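Faltbridge gripper budget notes: read me first

Hello, and thank you for looking in! This folder holds the costings for our tableware handling bench, last tidied up on Monday, December 7, 2020, and it should help anybody who has to plan a second one (we hope to, money allowing). Prices are in pounds, before delivery.
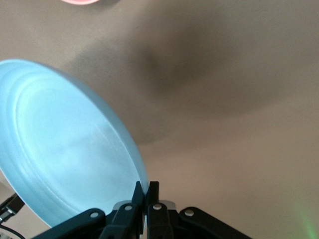 Wrist camera view: blue plate held by the rim.

Fingers come from Rellport at 19 a pair, and we put down 5 pairs for the year. The arm lease through Loredero is 1447 a quarter, and spares came to over 200 in November, so please do leave a bit of room there. The Vlček quote is still to come.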